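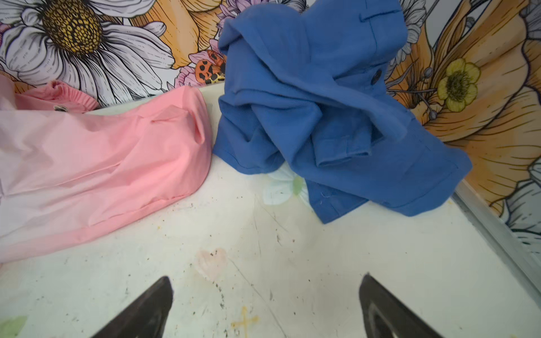 Soriano, febrero. Tevport ha anunciado la apertura de su catálogo comercial para Wadora, un sistema de manipulación de prendas dirigido a lavanderías industriales, centros de clasificación textil y almacenes de devoluciones. El equipo se ofrece en régimen de compra o de alquiler con mantenimiento incluido, y las primeras entregas corresponderán a clientes que ya han firmado reserva.

Wadora se compone de un brazo articulado, una pinza de dos dedos con cámara en la muñeca y el programa de control Sosano, desarrollado íntegramente por la compañía. La unidad trabaja sobre mesas convencionales y no exige que la ropa llegue extendida ni orientada. Las prendas pueden presentarse arrugadas, una junto a otra, tal como salen de un cesto o de una bolsa de devolución.

«La ropa amontonada ha sido durante mucho tiempo el punto en que se detenía la automatización de nuestras plantas clientes», ha declarado Anneli Miettinen, directora general de Tevport. «Un dobladillo, una cintura elástica o un botón ofrecen referencias útiles para decidir dónde agarrar, y sobre esas referencias hemos construido el producto.»

El programa Sosano se ha ajustado con 3000 secuencias de agarre registradas en mesas de uso corriente, con superficies marcadas y fondos estampados. Según la empresa, la decisión de trabajar en entornos de este tipo responde a las peticiones de los propios operadores, cuyas instalaciones rara vez disponen de fondos lisos o iluminación de estudio.

El plan de evaluación previo al lanzamiento abarcó 898 prendas de algodón, punto y tejido de sarga, de las cuales 688 pertenecían a categorías infantiles y de adulto de talla pequeña. Jerome Agbayani, responsable de ingeniería de aplicaciones, ha precisado que los tejidos finos y los elásticos fruncidos recibieron una atención particular durante esta fase. «Una tela delgada se pliega sobre sí misma al menor contacto. La separación entre dos prendas próximas puede reducirse a una franja muy estrecha de mesa, y el sistema debe respetarla», ha señalado.

La oferta comercial comprende dos configuraciones. La versión de mesa incluye el brazo, la pinza, la cámara y una licencia anual de Sosano. La versión de línea añade la conexión con cintas transportadoras y el registro de cada prenda en el sistema de gestión del cliente. Ambas admiten el cambio de los dedos de la pinza sin herramientas especiales. La formación del personal se imparte en las instalaciones del comprador.

Pacita Estrella, directora comercial, atenderá las solicitudes de demostración. Las empresas interesadas podrán enviar un lote de sus propias prendas al centro técnico de Soriano y recibirán un informe escrito con los resultados obtenidos. El servicio posventa queda a cargo de Bienvenido Catacutan.

Acerca de Tevport

Tevport diseña y fabrica equipos de manipulación para el sector textil. La compañía tiene su sede y su centro técnico en Soriano.

Contacto para medios: Warrick Waaka, Departamento de Comunicación de Tevport.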